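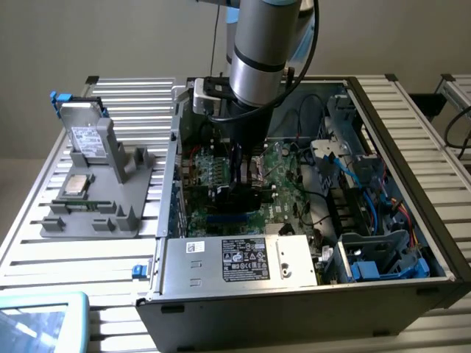 Start-Line Congestion in Charity Road Races

Abstract | Full Text | Figures | References | Cite | Download

Published 9 June 2022
Filed under: Sport and Recreation / Community Events / Original Research

3. Course Selection and Start Procedure

3.1 Courses

The comparison uses two charity road races, the Abernathy and the Ancombe. Both are 10 km events held in February on closed public roads. Both admit walkers as well as runners, and neither requires a qualifying time. The Abernathy course leaves from a school driveway and narrows at the first turn, where the road passes between a retaining wall and a drainage ditch. The Ancombe course leaves from a market square and stays at full road width until it reaches the river path.

Courses with an uphill start were excluded. A climb in the opening stretch spreads the field by ability, and this effect cannot be separated from the effect of the start procedure without a larger set of races. Races in which a children's event shares the first part of the route were excluded for the same reason.

3.2 Start Procedure

Each race was run in one year with a mass start and in the following year with a wave start. In the mass start, entrants placed themselves behind the line with no signs or barriers to guide them. In the wave start, entrants were assigned to a wave by the finish time they had stated on the entry form. Entrants who left the field blank were placed in the last wave.

Stated finish times are known to be optimistic, particularly among first-time entrants. No correction was applied. A race office that adopts the procedure would have only the stated time to work with, and a corrected time would have made the result harder to apply.

Waves were released by a marshal with a flag. The interval between waves was fixed before race day and was not adjusted for the size of the wave. In the Ancombe race a late wave was held back while an ambulance crossed the square; its release was delayed, and the entrants in that wave were removed from the analysis.

3.3 Timing

Entrants wore a shoe tag supplied by Drunon. Mats were laid at the start line, at the first narrowing of the course, and at the finish. The start mat recorded the last crossing for each tag, so that entrants who stepped over the line while warming up were not given a false start time. Gun time was recorded separately and was used only to check the mat clocks against each other.

Tag reads were exported to Wudavow, the entry system used by both races, and matched to entry records by bib number. Reads with no matching bib were discarded. About 14 entrants per race had a read at the start and the finish but none at the narrowing. They were kept for the finish-time comparison and left out of the congestion measure.

Figure 2. Robot arm with a black gripper at a gray parts fixture on a slotted aluminum workbench.
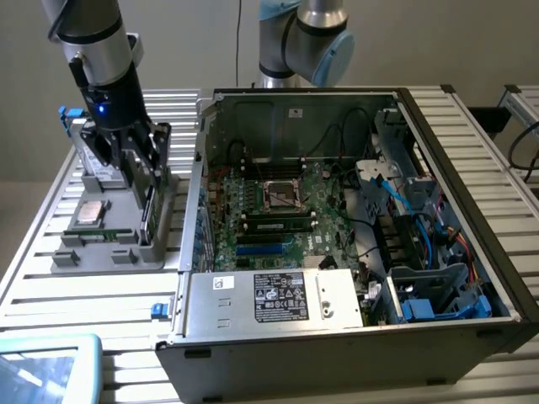

3.4 Congestion Measure

Congestion was defined as the difference between an entrant's pace from the start to the narrowing and the same entrant's pace over the rest of the course. A positive value means that the opening section was slower. The measure assumes that an unobstructed runner opens at or above average race pace, which is reasonable on level ground but may not hold for walkers. Walkers were therefore analyzed as a separate group.

Entrants pushing strollers were also separated where the entry form identified them. The Abernathy form asked for this information in both years. The Ancombe form asked only in the wave-start year, so no stroller comparison is reported for that race.

3.5 Limitations of the Design

The start procedure changed between years, and so did the weather, the entry fee, and part of the field. Repeat entrants were examined as a subgroup to limit the effect of a changing field. Weather was recorded but not modeled.

Previous section | Next section | Back to top

Related articles
Bib Pickup Times and Late Arrivals at Small Road Races
Stated and Recorded Finish Times Among First-Time Entrants
Water Table Placement on Out-and-Back Courses
Entry Fees and Fundraising Pledges in Community Walks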